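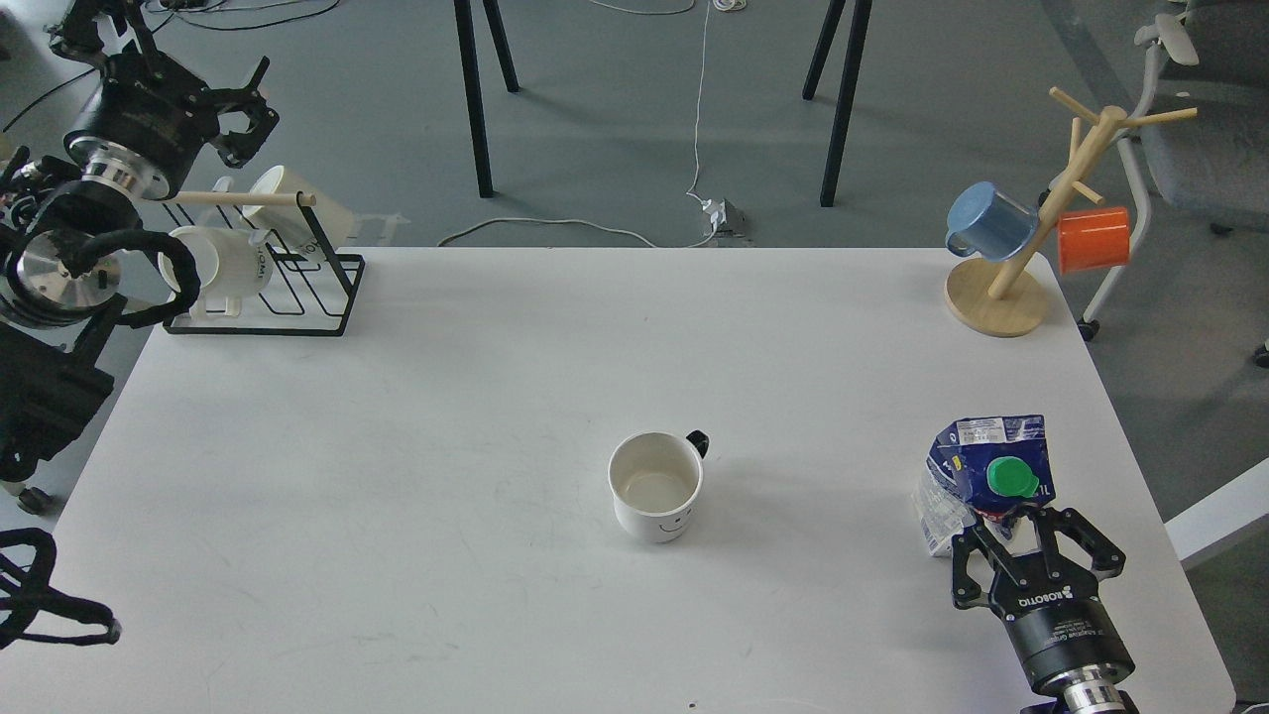
**Figure 3.** The table with a smiley-face mug, a spout pouch with a green screw cap, and a wire mug rack.

### 3.2 Items left on shared tables

The diary entries covered cupboards, sinks and fridges, but the largest group of notes dealt with the table. Participants in both Gavville and Mirport used the table as a holding place for things that had a home somewhere else in the kitchen. We sorted these things into two types. The first type, which we call returning items, are washed and go back to a rack, hook or shelf. The second type, passing items, are used up and thrown out. Figure 3 has both on one surface: a white ceramic mug with a black handle, and a crumpled pouch.

Mugs were the most common returning item in the diaries. Of the 2,570 entries coded by Herath and Wasilewska, more named a mug than any other object. Plain mugs and decorated mugs were treated differently. A mug with a face, a name or a picture on it was usually described by that feature ("the smiley one", "the cat one"), and participants could often say who drank from it even when it had been bought for general use. Plain mugs were described by colour or size, if at all, and were more often put away by someone other than the last user. We had not planned to compare the two and the coding scheme was changed in October to allow for it.

Where a household owned a mug rack, its position mattered more than we expected. Racks kept at the back of the table or bench were used less regularly than racks beside the sink. Seven households moved their rack during the study period. One participant in Mirport wrote that she had to reach across everything else to get to hers, so the mugs "just sort of stayed in the middle". In Figure 3 the rack stands on the far left side, near the back edge, with the mug near the centre of the table. Centre placement of this kind was common in the diaries too, and participants rarely gave it as a deliberate choice.

Pouches raised a separate problem. Households had clear rules for jars and cartons, but spout pouches with a screw cap were harder to place. A capped pouch gives little sign of how much is left, and a crumpled one was read by some participants as finished and by others as half full. Three households reported arguments over a pouch thrown out too early. Others kept pouches on the table until somebody picked one up and squeezed it – in one case for 60 hours, according to the diary. Bright caps did help people find a pouch among other things, but they had no clear effect on how soon it was dealt with.

Juhász and Seneviratne each re-read the table entries without seeing the other's notes. They agreed on the returning items and differed mainly on pouches, where a participant's wording could mean either storage or neglect. Saarela settled these cases by going back to the full diary page. Where the page did not help, the entry was left uncoded and does not appear in the totals for this section.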